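Teleop demos for clearing a table: how much variation do you record?

hkamel
Started recording by remote control this week and I already have opinions, lol. The task is clearing a folding table: small steel bowl goes inside the wide one, both get carried to the next table over. I drive both arms myself. I've got 32 demos so far and the policy does fine right up until I shift the bowls a few inches, and then it reaches for where they used to be.

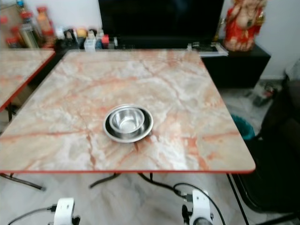 My plan was to just keep going at the same spot until it's rock solid and then start moving things. Is that dumb? Mohcine at work says yes.

dirkus_fan
Mohcine is right. I did 494 demos of one pose on a Lulto arm and what I got was a very expensive tape recorder. Move the bowls every single time, even if your driving gets sloppier.

umaldonado
Gonna disagree a bit. If your driving is sloppy AND the start pose changes, the policy can't tell which part matters. I'd do short blocks. Same spot for 14 runs, shift, repeat. Also do you add cutlery later? Forks are a whole different problem, I spent most of April on forks.

hkamel
Yep, there's a place setting version too, with a cup, bowl, fork and spoon along the edge.

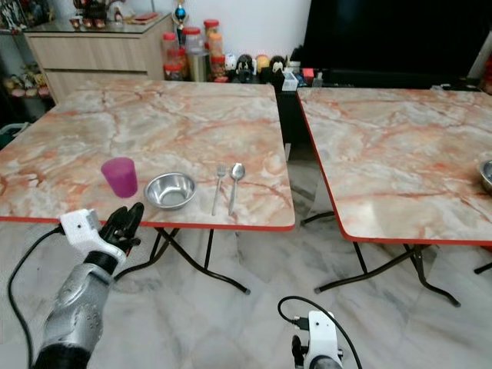 The fork is killing me. It's so flat that I end up dragging it to the edge with a fingertip and pinching it from there, and every take comes out different.

dirkus_fan
Then drag it the same way every time! Pick one trick and stick to it. Wildly different strategies in the same set hurt way more than bowl positions.

umaldonado
OK that I agree with. Still think random placement from run one is too much for a beginner though.

mansour_a
Has anyone tried moving the arms by hand for the fork instead? I use a Brinkmann wrist with the motors slack and you feel the table when you touch it, which the sticks never give me. Slower, but 2 good takes beat a pile of bad ones.

hkamel
I can't backdrive mine, sadly. Going with the blocks for now, shifting both bowls together between them. Will report back.

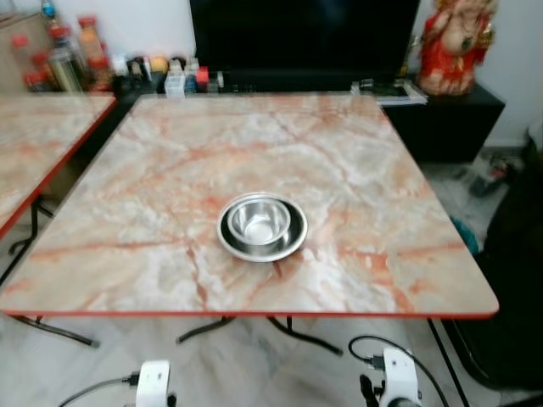

Nested bowls, grippers parked in front of the table

dirkus_fan
Turn the big bowl's contents around too. Small one on the left, small one on the right, you know.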